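Talk notes: What the students learned, and what the gripper did
Fabian Pfister, student projects track, 20 minutes plus questions

Slide 1. Title only. Say my name, say I supervised this and did not build it. Rasmus Ozoliņš ran the bench hours and should get the hard questions.

Slide 2. The pitch we were sold. Hand students a gripper, have them do a chore over and over, train a policy on the recordings, watch a robot do the chore. The course outline promised all of that in one term. I signed the outline, so I get to complain about it.

Slide 3. The numbers. 529 demonstrations recorded. 279 kept. Leave that up for a few seconds and don't talk over it. People will assume the rest were bad grasps. Mostly they were bookkeeping: wrong task label, recording started late, two students using the same file name. Ask the room who has a drop rate written down for their own class. Wait for hands.
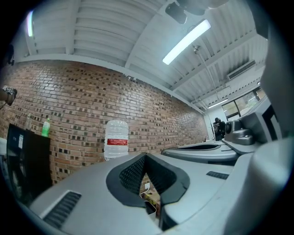

Slide 4. What counts as variety. The student report claims the data is "diverse" and I asked them to take the word out. They kept it. One room, one chore, the same handful of people. Look at what the gripper's own camera takes in: a long brick wall, the strip lights on the ceiling, a water bottle with a red label, somebody standing way down at the far end. All of that goes into training along with the object. If the policy works in front of that wall, I want to know whether it works in front of a different wall. We never tested it. Say that plainly, then move on before it turns into a confession.

Slide 5. The demo in August. Team Ornska reported a success rate out of 100 trials. Fine, but the same person reset the object every time, and she had a good idea by then of where the arm liked it. Team Allard let a visitor do the resets and their score fell hard. Guess which team won the prize. (Pause. Don't name the judge.)

Slide 6. What I'd keep. The lab notebooks were good. Students argued about what a failure is, and I have colleagues who still haven't had that argument. Attendance held up through the dull weeks.

Slide 7. What I'd drop. The leaderboard. The final video. Any grade tied to the trained policy.

If short on time, skip 6 and go straight to 7.

Likely question: would more data have fixed it? Answer: maybe, I don't know, and neither does the vendor. Hand over to Rasmus.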